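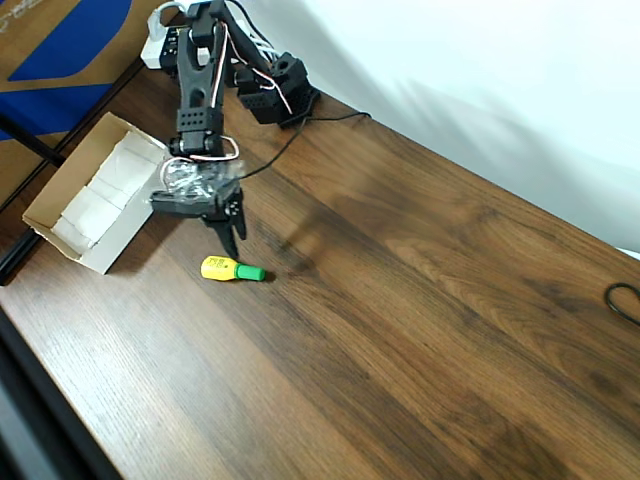
Black arm with a two-finger gripper, on a brown wooden tabletop.

Section 6. Pressing and mounting your grasses

By now you should have a bag of grasses from the meadow and a notebook full of scribbles. If the notebook is blank, stop and go and fill it in, please! A pressed grass with no notes is just hay. I say that with love, having made plenty of hay in my first summer at Nenholm.

You'll need the press, newspaper, blotters, two straps, mounting sheets, gummed linen tape, a soft pencil and the small trowel you dug with.

1. Shake the soil off the roots, then rinse them in a bowl. Keep the roots on. Half the fun of naming a grass is in whether it creeps or tufts, and you can't tell from a snipped stem.

2. Lay the plant on a folded sheet of newspaper. If it's taller than the sheet, bend it into a V, or an N for the really lanky ones. Bend it sharply, once, and hold the corner down with a slotted slip of card (Aslı Dönmez showed me this and I've never gone back to pins).

3. Spread one leaf so you can see where the blade meets the stem. Peel it back a little. That tiny flap or fringe is the ligule, and you'll be squinting at it through a lens all winter.

4. Open out the flower head with your fingertips. With a dense one, pull a few spikelets off and fold them into a paper packet with the same number as the plant.

5. Write the collecting number on the newspaper itself. Mine for the wet corner by the gate is 141, and it goes on everything: paper, packet, notebook.

6. Stack it up: blotter, newspaper, blotter, newspaper. Do up the straps and kneel on the press while you tighten them.

Caution: don't put the press on a radiator or near a flame. Paper dries out fast and so does everything in it.

7. Change the blotters every day for the first week. Sedges and anything from the ditch may want longer. When the stem feels stiff and doesn't droop as you lift it, it's ready.

Note: if you see grey fluff, take that sheet out straight away and check its neighbours. Stella Mrema and I lost a whole January batch of winter-green tufts that way, and the smell was something else.

8. Freeze the dried plants in a sealed bag before they go anywhere near the cupboard. Let the bag come back to room temperature before you open it, or you'll get damp all over your lovely flat specimens.

9. Mount with narrow strips of tape across the stems. Leave the flower head free if you can, and keep the bottom right corner clear for the label.

10. Fill in the label in pencil: name (or "grass, unsure", which is fine), place, habitat, height when growing, colour of the sheaths, your name. Colours fade in the press, so copy them from the notebook and don't trust the dried plant.

Finished sheets go in the folder marked Kistora until Kibet Kariuki has checked the names. Section 7 has the key for the bents and fescues, which is where I usually put the kettle on.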